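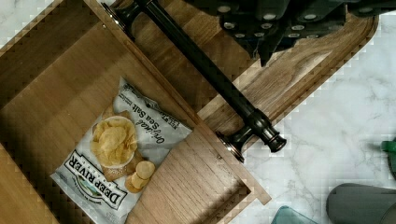
Pre-session checklist, snack tray task, Nestatden kitchen

I fill this in before every recording block, and my comments are under each line. Casero wants 400 good episodes out of this setup and we're at 221, so please don't skip lines to save time!

1. E-stop in reach of whoever is driving: OK
Moved it to the left side of the counter again. Somebody keeps putting it back.

2. Gripper screws snug, no play in the fingers: OK
One was a hair loose, quarter turn and done.

3. Wrist camera lens clean, picture live: OK
Picture is fine for training but a bit blocky along the wood edges. I'd still like Kodby to look at the compression setting.

4. Tray seated, handle posts tight: OK, with a note
Watch the black bar handle. It stands up off the wood and runs right alongside the divider, so come straight down into the compartment and don't sweep in from the side.

5. Target item in place, bag undamaged: OK
Deep River chips, Original Sea Salt, lying flat in the tray. We want the bag at a different angle each time (the model got lazy when they were all square to the wall). Swap it if you hear crunching.

6. Loose stuff on the counter: your call
A few odds and ends near the tray are good for variety, but keep anything breakable off the marble.

7. Grip force limit at 80 or lower: OK

8. Disk space: NOT OK
830 free on the James drive when I started, dropping faster than I like. Clear the rejected takes before the next block, and tell me if the folder won't delete, it did that to me twice in August.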